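Keep the glass in the plan until the tray is clear

Laur has run two-arm tabletop cells for long enough to have a house rulebook, and it runs to 37 rules. The safety lead who looks after it agreed to talk us through the parts that other small teams ask for most often. She asked for the firm to be named and herself left out, as the rules were written by everyone who works at the tables.

We began with the stop button. "Two people must be able to reach a stop without taking a step," she said. "One is at the keyboard and one is on the far side. If the second person goes for a coffee, the arms are parked first."

The next rule covers speed. New tasks are run at 30 per cent of the normal limit until the same person has watched them through from start to finish. On the Hemo table, where the work is clearing and setting household things, that limit stays in place whenever a new object is added. A heavier pan counts as a new object, and so does a taller glass.

"People think of the arm hitting a person, and quite right too," she said. "But most of our log is one object hitting another. You lift a pan by the handle and the far side of it swings. So the rule says you check the path of the whole thing you are holding, all the way round, and you write down what is standing near it."
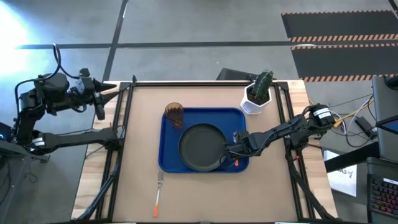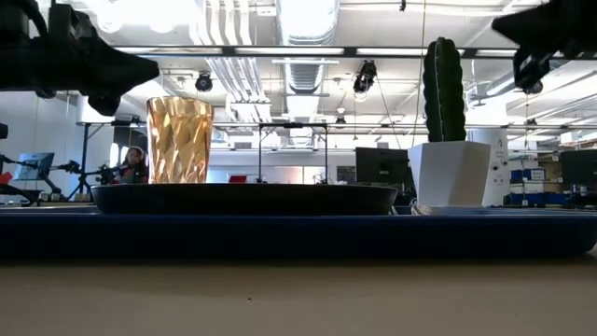

Tabletop work with two arms, with the amber tumbler and the cactus planter among the objects.

Her team uses plastic where it can. Real glass is allowed only with a signed sheet, and a brush and pan have to be within reach. Forks are allowed, knives are not.

What about the arm that isn't doing anything? "It is live, so treat it as live," she said. "We had people leaning past the idle one to straighten an object. Rule 12 used to say to take care. Now it says both arms are parked and the screen says parked before a hand goes over the table."

Cables were the other sore point. The rulebook asks for slack at each wrist joint, checked by moving the arm to its furthest reach at the start of a shift. Cables on the floor should be kept out of the walkway, and she admitted that this is the rule broken most often. Skorkar, who share the building, do a weekly walk round with a roll of tape, and Laur has started to copy them.

The rulebook was first adapted from one used on the Talon project, which had much larger machines and a full fence. Some of it did not carry over. "It had pages on gates and locks, and we haven't got a gate," she said. "We cut all that, then had to write our own part on where people sit."

That part is still being argued over. The draft to be tried in March says desks facing a table should be out of reach of both arms at full stretch, measured with the longest tool fitted.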